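Print this page | E-mail this thread

ok thread on the Jolstead cell rebuild because people keep asking and I'm only typing this once

Wednesday, March 6, 2019. Left arm faulted again overnight. Gripper stall, same as last week. Cleared it, homed it, faulted again before I'd got my gloves off

not the motor. everyone says motor. swapped the motor in September and it made zero difference, so please stop saying motor

what I did first: power off at the isolator, tag on, arm propped so it doesn't sag onto the counter when the brake gets cranky. then unplugged the gripper lead and looked at the pins with a torch

pins fine. bit of grease on the shell, wiped it with isopropyl. plugged back in, wiggled the cable by hand while watching the current readout. THERE it is. jumps every time the cable bends back toward the wrist

so it's the lead. broken strand somewhere inside the jacket, my guess is right where the loop gets tight when the wrist rolls all the way over

spare is a Bramus one, the long flex type. 2 left in the drawer. well, one now

re-routing matters more than the new cable imo. old one was tied down hard just below the gripper housing so all the bending happened in one spot. left this one with a proper loop and tied it further down

don't cinch the zip ties. snug, then back off a click. I use the velcro ones at the top end so I can get it apart again without side cutters near a new lead

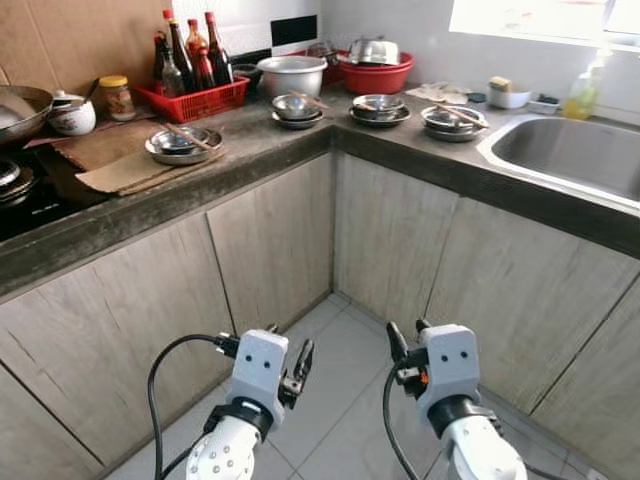
Itziar Bermúdez: we had the same stall and it was the lead for us too, but check the right one while you're in there. They get the same hours and ours went a fortnight later, on a Friday arvo of course

yeah fair. did the wiggle test on the right straight after reading that. no jumps. but it's the same age so I've ordered another from Fitzgerald anyway, be here when it's here

finger alignment next. closed both grippers on a strip of paper, pulled it through. left was pinching at the tip and open at the base. loosened the finger screws, closed on a 16 mm gauge block, nipped them up while it held. paper drags evenly now

(16 because that's the block that was in my pocket. any square block will do)

threadlock on those screws, the blue stuff. tiny dab. if you use the red you will be saying sorry to whoever does the next change and it will be you

then re-zero. Jikeo controller makes you do it in the right order or it sulks: gripper open fully, zero, gripper closed, store, THEN home the arm. I did home first out of habit and had to start over. twice

ran 3 slow cycles at reduced speed with my hand on the stop. pick, lift, roll the wrist, put down. watching the loop the whole time, not the gripper. loop should just breathe in and out. if it slaps or goes flat you've left it too short

chopsticks are the nasty one btw. bowls will forgive a gripper that's slightly out, chopsticks won't. if it can pick up a pair and keep them parallel I call the alignment good

somebody asked re cleaning. damp cloth on the housings, dry cloth on the fingers, nothing sprayed anywhere near the black joint rings. dish soap gets into everythign and goes sticky. wipe the fingers at end of day, takes no time

new line on the check sheet: wiggle test, both leads, every 2 weeks. readout up, cable bent by hand, write down if it moves. old sheet only said "inspect cables" and I ticked that box for months on a cable that looked perfect

full speed tonight. lead's labelled with todays date in paint pen so there's no arguing about it later

will add to this if it faults again. off to find where I left the torch

Print this page | E-mail this thread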